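Speaker notes: "Do You Need the Special Rack?" Small kitchens session, Merkstead community hall

Opening (keep it under 2 minutes, people are still finding chairs)

Morning, everyone. Thanks for skipping the cheese.

I've been asked to talk about storing glassware on an open counter. I should say up front that I don't much believe in the topic. Most of what gets sold as glass storage is a bit of wood or plastic that takes up the space the glasses used to have. Gastance has 568 products under "drinkware organization" on its site. I read the whole list on a train and could defend maybe a handful.

So, the counter. Marble pattern, white with grey in it, walls on three sides, which is how a lot of you live. A few cups, a wooden stand with an orange-brown base, and a peach plastic file organizer standing against the back wall.
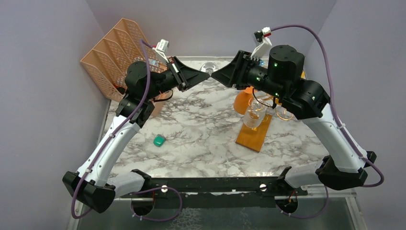 The claim from the Sekia people is that a cup stand "returns your counter to you." Does it? Put a stand on a small surface and set it down diagonally, as people do when they're in a hurry, and you've lost the corners around it as well. I'd like to see somebody measure that before they print it on a box.

(Pause. Somebody always asks about hooks under the cupboard. Say we'll get to hooks. We won't have time.)

The desk organizer problem

My other grievance is office gear in the kitchen. A mesh file organizer with slanted slots is made for paper. Bring it to the counter and it fills up with bottle caps, and then a little bottle goes in because there's a gap, and within a month it's the junk drawer with see-through sides. You can see everything in it and still not find the thing you want.

The usual defence is that at least the small stuff is off the counter. Fine, I'll grant that. But it's sitting in the back corner, so you reach across your stemware to get at it. 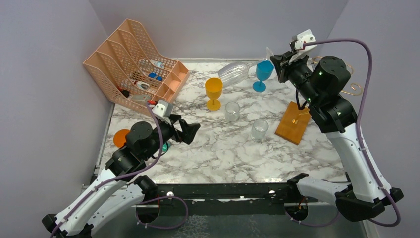
On stemware, I have doubts about the advice to store it upside down. Nomura's leaflet says rim down, always. My grandmother said rim up, always, and she had the same set for 44 years. I've looked for a decent test of either and come up empty. With plastic wine glasses I can't see that it matters much. They're light, the bowl is wide, the foot is small, and one good elbow puts them over whichever way up they started.

Ask the room: who has plastic ones for the patio? Who has them in with the good ones? Thought so.

Which brings me to colour. Orange, yellow and blue glasses are sold on the idea that each guest remembers their own. I have hosted a lot of barbecues and I don't buy it. By the second round they've all forgotten, and you have coloured glasses lying on the counter next to clear tumblers that belong in a different cupboard.

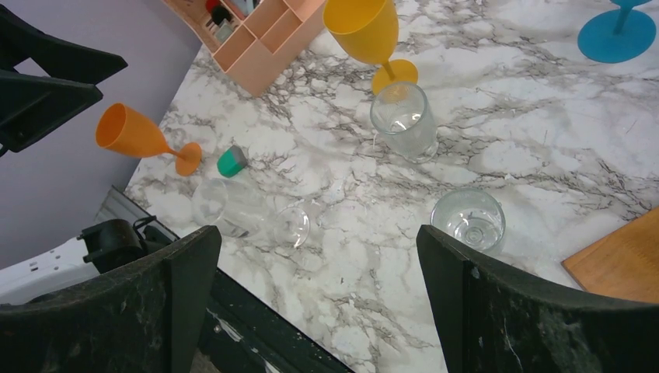 What I'd do instead

Group by shape. Stems together, tumblers together, little ones in front where you can see them. Colour can look after itself.

Stand everything up before you decide where it goes. A tumbler on its side takes more room than you'd guess, and it rolls.

Leave the back corner for things you use twice a year.
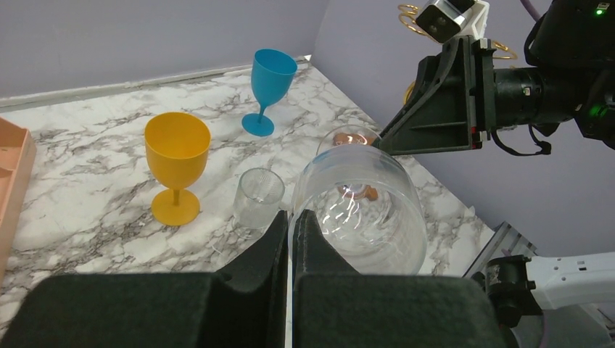 Clear glasses are the ones I'd watch. On a white and grey counter they half disappear, and the small shot-style ones are the worst. Put those behind a big tumbler and good luck to you. If you must buy something, buy a plain tray in a solid colour and park the clear ones on it. Any old tray will do. Don't let anyone sell you the $60 version.

A fellow at the last session told me the magazines recommend 3,000 square centimetres of clear counter per household. I don't know where that comes from and neither did he. If anyone here has the source, please see me at the break.

Questions. Handouts are by the kettle. Skip the slide on shelf liners if we're past 11.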